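March
By Hashini Kanagaratnam

Progress report to Trondia: shift-scheduling pilot, second period

Donal asked for a short version this time, so I have left the vendor's charts out. They all point up and to the right, and I don't trust most of them.

Grindura's scheduling app now has 434 hourly workers registered across the two pilot employers, Skosska and Karaki. Our target was 400. I would not celebrate yet. Registered means a phone number was entered, often by a supervisor, and the dashboard counts a worker who opened the app once the same as one who swaps shifts on it every week. I have asked Grindura for weekly active use twice and received a slide about "engagement" both times.

Karaki's site managers say no-shows are down. They may be. The pilot started right after the holiday rush, when no-shows drop anyway, and we have no figures from last year to set beside these. Skosska kept better records and sees no change so far — a dull result, but one I believe.

Nine supervisors sat through the interviews. Most like the swap feature and still keep a paper roster in case the app is wrong.
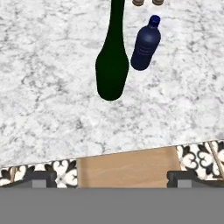 Spending is under budget, mainly on account of the translation work starting late. Donal Scanlon thinks we can catch up by the next report. I think we will slip a month, and would like that noted now.

I recommend holding the expansion money until we have usage data we can check ourselves. If Grindura can't export it, that should count in the decision on renewal.

Questions to Hashini Kanagaratnam, pilot office | © Pilot office, all rights reserved | Back to top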